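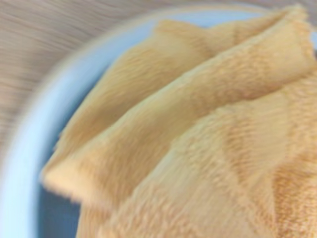

Figure 3. Wrist view during the cloth-in-bowl task, with the arm in motion.

3.2 Building the arm at home

Most of the work was done on a kitchen table in April, with the heavier cutting left for evenings at the Medrano shared workshop, where Rocío Cuevas very kindly let us have the good bench. The arm itself is the Wadano kit with a longer forearm, and we gave it a wrist camera early on, being rather fond of seeing what the gripper sees. Cloth was the task we kept coming back to — a folded, fluffy cloth in a pale blue bowl (Figure 3) has few hard edges for a tracker to hold on to, and motion blur softens the ones there are. We recorded 176 runs in all and kept every one of them, blurred views included, as anybody building at home will meet the same trouble sooner or later. Shortening the exposure would have meant brighter lamps than the kitchen could comfortably take, so we slowed the wrist over the last 30 mm of each approach and left the lighting as it was.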